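Reference > Lives > Business and Giving > Y

Pylyp Yatsenko

By Ustyna Holovko
17th August

Pylyp Yatsenko was a button manufacturer and benefactor of the town of Flinarden, where his name is on the library, the swimming baths and a bench he disliked.

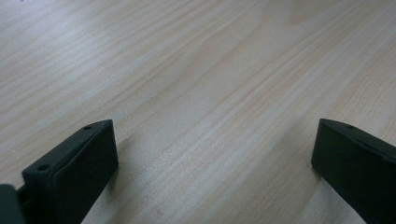
Early life

Yatsenko was the younger of 2 sons of a travelling haberdasher. The family settled in Flinarden when he was nine, having meant to stop for lunch. He left school early and was taken on at Onyshchenko, a maker of shirt buttons, where he swept floors and was twice dismissed for offering advice. On the second occasion the advice was taken and he was asked back.

Business career

With a loan from his brother he founded Laker, which sold coat buttons to tailors by post. At its height the firm employed 207 people and owned the former Gundov mill, bought at auction while Yatsenko was trying to buy the building next door. He ran the company for almost 51 years and wrote his own advertisements, few of which mentioned buttons.

Giving

His first large gift paid for the library, on condition that it stay open on Saturday evenings. It did so for one winter. He later left the town 1119 books, many of them overdue from other libraries — the trustees returned what they could.

Later years

Yatsenko retired in April and was back at his desk by the end of the month. His memoirs, privately printed, give four pages to his childhood and thirty to a dispute over a drain.

See also: Laker; Flinarden Library

Contact the editors | © Reference Lives | Back to top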